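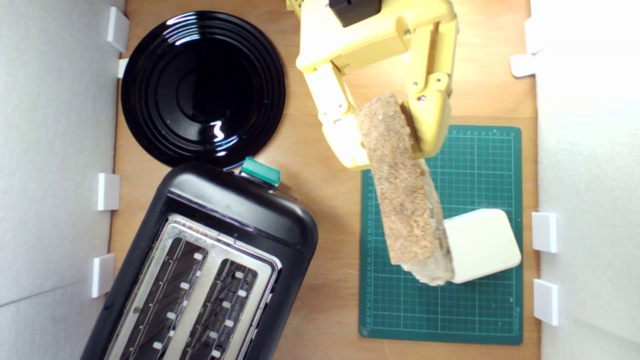
2 min read

Surnames ending in -iadis are read by most Greeks as a sign of family roots on the Black Sea coast. Athanasiadis is a typical case. The base is the given name Athanasios, from the Greek for "immortal", and the ending marks descent: the child or family of Athanasios.

Spelling in Latin letters varies. The parish register at Pusville, checked for the years up to 1922, holds 1,149 entries for Greek families and gives the name in 5 forms, among them Athanassiadis and Athanasiades. The double s follows French habit. The -es ending keeps an older, more formal Greek.

Women's forms differ. A daughter is usually Athanasiadou, the genitive, though families abroad often drop the change and use one form for all.

As a given name, Athanasios is shortened to Thanasis or Thanos. The main name day falls on 18 January.

Related

Nellow: a surname with two spellings
Name days in July
How to read a parish register
Plorklow and other rare place surnames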